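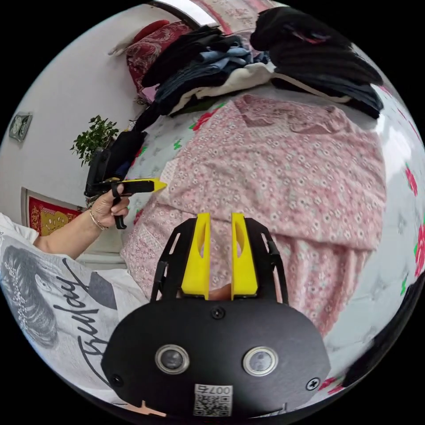
Floral quilt, rose-print sheet and folded clothes on a bed.

FOR IMMEDIATE RELEASE

Leditz Opens Sign-Ups for "Clear the Bed," a Home Class in Getting the Laundry Off the Quilt by Bedtime

VARTON, July -- Leditz, the home-tidying service that has spent its whole working life in other people's bedrooms, today opened sign-ups for Clear the Bed, a one-visit class on the household's most overworked piece of furniture. The class is held in the customer's own bedroom, on the customer's own bed, with whatever happens to be on it at the time.

Customers are asked not to tidy up first. Past experience suggests that most of them will anyway, and that the results will be found in the closet.

Clear the Bed grew out of a question Leditz put to 800 of its customers last winter: where does your clean laundry go when it leaves the dryer? The most common answer was the bed. The second most common was a chair, and several people wrote in the margin that the chair was only for when the bed was full. Asked where the laundry went at night, a good number said it went to the chair and then came back to the bed in the morning. Leditz has customers whose jeans have traveled farther this way than they ever have on legs.

"We used to tell people to fold somewhere else," said Adebayo Onyeka, who runs home visits for Leditz and wrote the class. "Use the dining table, we said. Then we'd go back a month later and the dining table would be covered in mail and the clothes would be on the bed. So we gave up on the table. The bed is flat, it's the right size and you're going to have to deal with it by eleven o'clock whether you like it or not. I can't think of a better deadline."

The visit runs 3 hours and covers two jobs that most households try to do at the same time, usually badly. The first is the clothes. The second is the bedding underneath them, which can't be straightened until the clothes are gone and which tends to get worse while they are being sorted.

Students start with the heavy things. Denim and thick sweaters go down first at the foot of the bed, folded in thirds, where they hold the quilt still. Dark clothes are kept in their own stack, a rule Leditz adopted after a long and painful history of navy socks turning up in black pairs. Bags come off the bed altogether. The class is firm on bags. A bag left on a bed will be opened, something will be looked for, and twenty minutes will go by.

Then comes the quilt. Leditz teaches a plain lengthwise fold, edge to edge, then over again, with the pattern facing out so that the next person can tell which side is up. Flowered quilts are considered the easiest to learn on, as a crooked fold hardly shows. Striped ones show everything, and are saved for people who have asked to be challenged.

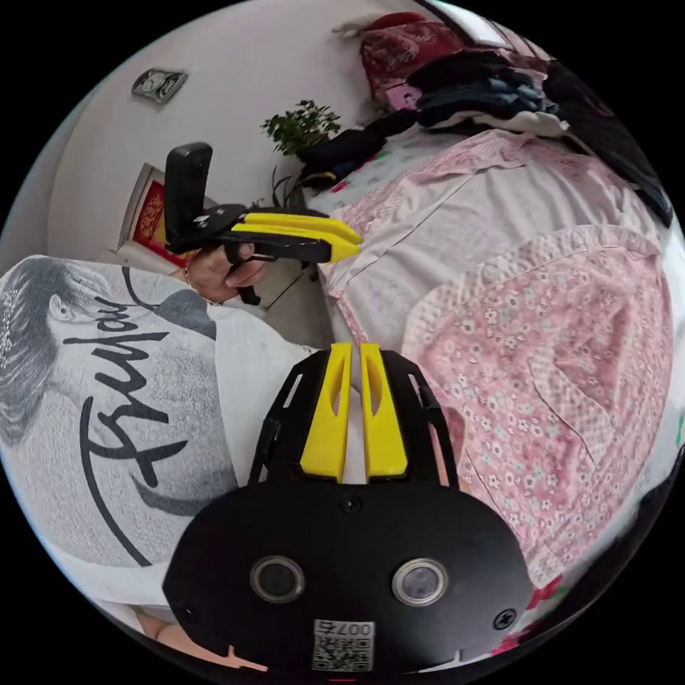

Sheets are given the last hour, and the fitted sheet is given most of that. Leditz makes no promises about the fitted sheet. The company's position, set out on page one of the class handbook, is that a fitted sheet should end up smaller than it started and should stay on the shelf when the door is closed. Anything better than that is showing off.

The class does not ask anyone to throw anything away. It does not ask anyone to hold a sweater and have feelings about it. Matching bedding is not required either, and Onyeka has asked that this be stated clearly, as customers keep apologizing to him for it.

"Someone told me she was sorry about her pillowcases," he said. "They were fine pillowcases. One had ducks on it and the other one didn't. I've got a flowered sheet at home under a plaid blanket and everybody sleeps."

Clear the Bed was tried out this spring in 200 homes in and near Varton. Customers were asked to report back on how their beds looked at ten in the evening, four weeks after the visit. Most said the bed was clear. Some said it was clear except for one thing, and the one thing was nearly always a black sweater they were planning to wear again. Leditz has decided to count those as clear.

Two households reported that the pile had moved to the bathtub. Onyeka has been back to see both of them.

The class was written with help from the Bhattacharjee Laundry on Prerner Street, where the staff fold 4,000 pieces in a normal week and have views. It was the Bhattacharjee folders who talked Leditz out of its original shirt method, which had seven steps and a piece of cardboard. The new one has four steps and no cardboard. Shirts with a large print on the front are folded with the print up, so they can be found in a drawer without digging up everything else -- a small point, but one the laundry would not budge on.

Each visit is led by one Leditz instructor and is open to everyone who sleeps in the room, plus anyone who adds to the pile. Teenagers are welcome and are expected to leave early. Cats may attend, though students should know that a cat will sit on the finished stack and that the class does not cover how to remove it.

Customers receive a copy of the handbook, which is eleven pages long and has a blank page at the back for excuses. No special boxes, dividers, boards or baskets are sold during the visit. Leditz did look into selling a folding board of its own, and had a sample made. It is now on a bed in the Varton office with some coats on it.

Visits are offered in the morning and the early evening. Friday evenings were open during the spring trial but drew only one booking, which was canceled, and they have been dropped.

About Leditz

Leditz is a home-tidying service based in Varton. It offers visits for closets, kitchens, hallways and now beds. Garages are handled by request and after a short conversation.

Press contact: Adebayo Onyeka, Home Visits, Leditz, Prerner Street, Varton. Calls are returned in the afternoon.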